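Kiltora Handheld Gripper Pair

Two-hand demonstration recorder for soft goods and tabletop tasks

The Kiltora pair lets one operator record manipulation examples without a robot in the room. You hold one gripper in each hand, do the task the way you would want the arm to do it, and the recorder stores what both hands did. The files can be used to train a policy for any two-finger arm that takes a Kiltora tip.

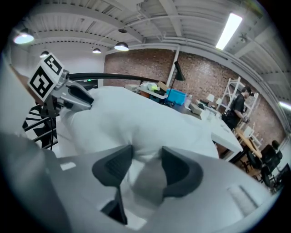
Cloth is the job most buyers ask about. It changes shape every time it is touched, so a training set needs a lot of starting positions, and scripted motions do not supply them. An operator can crumple, lift and spread a piece by feel. Both grippers are on the fabric for much of a task, with one holding a far corner while the other pinches nearer the operator. Each gripper is tracked by the marker cube at its rear, so keep your sleeves and the cloth itself from covering the cube faces. The black finger pads are the wear part. Check them at the start of a shift and replace them when the face goes smooth.

Session planning

Our own cloth set, Mamo, holds 893 accepted episodes out of 1,000 recorded. Most of the rejects were lost tracking or a piece that slid off the table. Hawi Hailu, who ran the collection at our Grorton shop, recommends a break after every 5 episodes and a different starting fold each time. Tired operators begin to repeat themselves, and the repeats are hard to spot later. A covered white table is fine as a work surface, and the operator can lean in over it with both grippers raised between episodes.
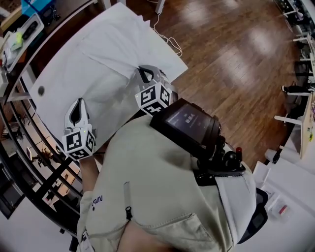
In the box

Left and right grippers
Two marker cubes, fitted
One spare set of finger pads
Recorder software, one seat
Printed setup card

Compatibility

Episodes export in the Tristier format, one folder per episode. Trim points and operator notes are saved in a separate text file, so they can be edited without touching the recording. Older export scripts need the June update.

Ordering

The pair is part number 396. Spare pads are sold in sets and ship from Grorton. For loan units or help planning a collection, write to Eluned Prydderch at the sales desk and say what items you plan to handle and how many operators you will have.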